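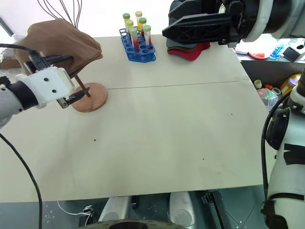
Kurkitz Hall, ground floor - monthly fire and egress checklist, June

Inspector: Enikő Takács
Accompanied by: Ernő Dudás

1. Exit doors open fully from inside without a key. PASS
Comment: North door drags on the threshold strip. Strip to be refixed.

2. Exit signs lit on mains and on battery. FAIL
Comment: Sign over the east stairs went dark after 4 minutes on battery. Replace the battery pack and retest for the full 30.

3. Corridors clear to full width. PASS
Comment: Coat rack moved back into the alcove during the visit.

4. Extinguishers mounted, sealed, gauge in the green. PASS
Comment: Tag on the kitchen unit is unreadable. New tag to be written. 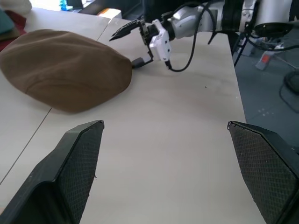
5. Fire doors close and latch unaided. FAIL
Comment: Store room door stops 30 mm short of the frame. Closer arm is loose at the bracket - tighten first, and order a new closer if it still stops short. No wedges found.

6. Alarm call point tested. PASS
Comment: Point by the east stairs used. Panel reset at first attempt. Sounder is faint in the rear washroom with the hand dryer running.

7. Posted occupancy limit matches the license. PASS
Comment: 100 persons. The old card showing 200 was still pinned inside the office and has been taken down.

Open items: 2, 5. Retest Sunday, before the hall opens.
Copy to: Margit Kocsis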